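Filed under: Club Business > Minutes > February

Minutes, Building Brick Section, Rostia Hobby Club

Meeting opened at 7:10 p.m. in the back room. Last month's minutes were accepted with one correction: the section did not "agree" to the Flerkum storage drawers. It agreed to look at a price.

1. Storage

The price has now been looked at. Flerkum wants $530 for the drawer set, delivery not included. The member who brought the leaflet said the drawers would pay for themselves in saved time. The secretary asked how a section that meets once a month, and earns nothing, gets paid in saved time. No figure was offered. It was pointed out that we bought divided trays two years ago on the same argument and that the trays now hold mostly tape, pencils and somebody's spare keys.

Decision: no purchase. The keys will be left at the front desk until claimed.

2. The small-parts count

The inventory sheet gives 3490 pieces in the section's stock. Several members doubted this. The sheet was last added up by hand, the 1x1 and 1x2 bricks share a line, and one bag was entered by weight. The secretary would like it recorded that a number with no zeros on the end is not more accurate for looking that way.

It was proposed that everyone stay late and recount. The proposal had plenty of support until a time was suggested. Carried over.

3. Paper on the building table

Discussion of the brown paper took up more of the evening than it deserved. The case for it is that small bricks are hard to pick out against a white tabletop, that they roll and skid less on paper, and that the whole lot can be tipped back into the bin by lifting two corners. The case against is that it creases, and that a base plate set over a crease rocks. One member also feels that a matte surface is kinder on the eyes. Another feels nothing of the kind and said so twice.

The secretary's view is that yellow and green 1x2 bricks lying on their sides are about as easy to find as a brick can be, paper or no paper, and that any fair test would use the gray ones. A green 1x2 joined to a blue 1x1 doesn't prove much either.

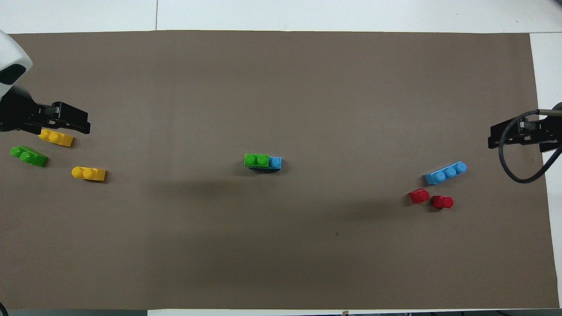

Vlad said the paper was never meant for finding bricks, it was meant for keeping the work in one place, and that people who build straight on the tabletop end up chasing parts across the seam between the panels. He has used it at home all winter and has no plans to stop. Asked whether he loses fewer bricks now, he said he had not kept track.

That left us with one satisfied user and no evidence. A roll from Pinetti costs less than the coffee, so there was little appetite for a vote against it. The paper stays for now. Anyone building a model with a base plate may fold it back. Creased sheets are to be replaced when someone can be bothered, and the minutes of the next meeting will say whether anyone was.

4. Joining small bricks side by side

A short item held over from last time. The beginners' handout says a 1x1 placed beside a 1x2 will "hold firmly." It won't hold at all unless something above or below ties the two together, and even then it depends on how worn the bricks are. The handout will be changed to say that both need to be fixed to a shared piece. The word "firmly" comes out.

5. Spring display

The hall has offered us a table again. Last year's report claimed up to 600 visitors. The secretary was at the table for most of that afternoon and finds this hard to believe, unless people walking through to the restrooms are included. The new report will give a count taken at the table or none.

Theme is undecided. Suggestions were a harbor, a street market, and "something that moves." The last was set aside until the person suggesting it can say what moves and who is going to build it.

6. Any other business

A request for better lighting was noted. It was also noted in November.

Bins were sorted by color before closing, except the mixed bin, which was left mixed. Meeting closed at 8:45 p.m.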